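Brodeo White Tablecloth, Plain Weave
Sold singly - washed once before it leaves us

I have wanted to carry a proper everyday white tablecloth in this shop for longer than I care to admit, and it took me an embarrassing number of samples to settle on one. Some were so stiff they stood out from the table like a lampshade. Others were so thin that you could read the grain of the wood through them (lovely on a curtain, not so lovely under a roast chicken). The Brodeo is the one that stayed on my own kitchen table after the others had gone back in their envelopes, and in April I finally placed an order big enough to share.

It is a plain white cloth, with no border, no embroidery and no stain-repelling finish. The weave is close enough to feel substantial when you shake it out, and soft enough that it drops over the front of the table instead of sticking out at your knees. It's the kind of cloth my grandmother put down for shelling peas and then, turned over, for supper. She had hers from 1949, a wedding present, and it was mended so many times that I honestly think there was more thread in it than cloth by the end!

About the white

We call it white, and it is white, but please don't expect the blue-white of a hotel sheet. With use it mellows a little, the way white cloths do, and I'm fond of that. If you like yours brighter, a long soak in oxygen bleach and an afternoon on the line will bring it back a good way. Skip the chlorine bleach, which yellows the hem thread.

About the creases

This is the question I get more than any other, so I may as well answer it properly. Yes, it creases. It will come to you folded, and those folds will show for the first few days, especially the long ones. You can iron it damp on a medium setting and it will come up smooth and handsome. Or you can do as I do most of the week, which is to throw it over the table, give it a tug at the corners and get on with dinner. A few wrinkles never spoiled a bowl of soup. For company, hang it over a door overnight while it's still a touch damp from the wash and you'll save yourself half the ironing.

Sizes

Small, for a table that seats two or a side table
Medium, for a table that seats four
Large, for a table that seats six, or eight if they like each other

Measure your tabletop and then add 11 inches to each side if you want a generous drop. If you have little ones who pull themselves up on whatever they can reach, go shorter. Round tables are fine too, though the corners will hang lower than the sides.

What goes on it

Nearly anything, which is the pleasure of a plain cloth. Small white dishes look calm and pretty on it, and anything brown and humble - potatoes, nuts, a loaf, a dish of chocolates - suddenly looks as though you had planned it. 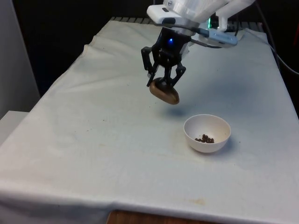

We carry the Dong serving boards and the Drimo napkins as well, and both sit nicely with it. The Drimo napkins are a warmer shade, so if you are particular about whites matching, write to me first and I'll put a swatch of each in the mail.

Washing

Machine wash warm, with other light things. Tumble dry low, and take it out before it is bone dry. We wash each cloth before we pack it, so most of the shrinking is behind you, but do keep it away from a very hot cycle. For candle wax, let it harden, lift off what you can, and press the rest out between two sheets of brown paper. For red wine, cold water as soon as you can get to it.

Ordering and returns

Orders go out within a week. You have 30 days to send it back if it isn't right for your table, and I only ask that it hasn't been eaten on. Hemming to a custom length can be arranged at 18 dollars a cloth, and custom cloths can't be returned, so measure twice and write to me with any doubts at all.

Noura Fakhoury
Isex Table & Kitchen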